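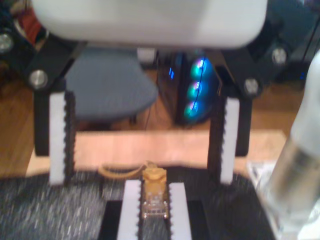 Orneck Home Workshop Club – Tips Page

My kitchen drawers have been driving me up the wall since spring, so this month it's all about screws, hinges and the stuff that rattles. I had 12 loose handles in one kitchen (I know, I know) and fixed the lot in an evening with a hand screwdriver and a box of toothpicks. Dip a toothpick in wood glue, poke it into the stripped hole, snap it off flush and let it sit overnight. The screw bites like new in the morning!

If a hex screw won't budge, clean the socket out first. Old paint and crumbs pack in there and the key never seats all the way down. I use a sewing pin, then a drop of oil, then I go make coffee. 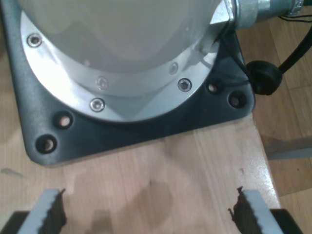 Recessed screws with bright metal rims, one with a hex socket.

Next up, sticky drawers. Rub a plain candle stub along the wooden runners, push the drawer in and out a few times, and wipe off the crumbs of wax. I've tried the fancy spray from Brivska and it's fine, but it smells like a bus station and the candle was already in the cupboard.

Wood floors, then. I sweep before I mop, every time, and I wring the mop until my wrists complain.

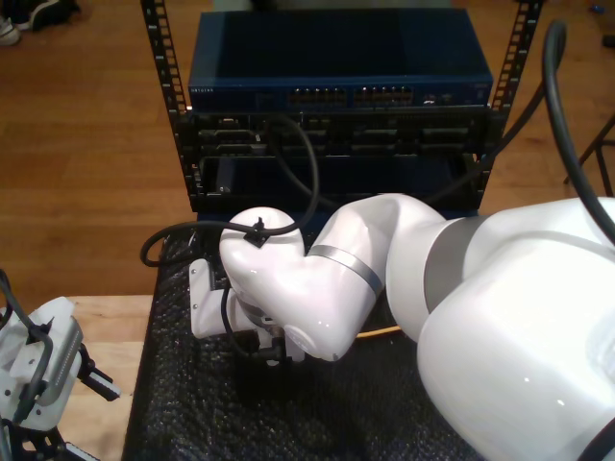 For scuffs I go at them with a clean tennis ball on the end of a broom handle – looks ridiculous, works great on heel marks. Felt pads under the chair legs help too. Mine came in a bag of 289 from Prirton, so I'll be leaving them to somebody in my will.

Cords are my other pet peeve. I label both ends with masking tape and a marker, and I tie up the slack with the twist ties from bread bags.
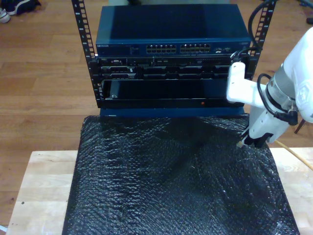 Dust is the rest of the battle. A soft, dry paintbrush gets into slots and corners where a cloth just smears, and I keep one in the drawer with the flashlight so I can find it. Wash it in dish soap every couple of weeks and stand it in a jar to dry, bristles up.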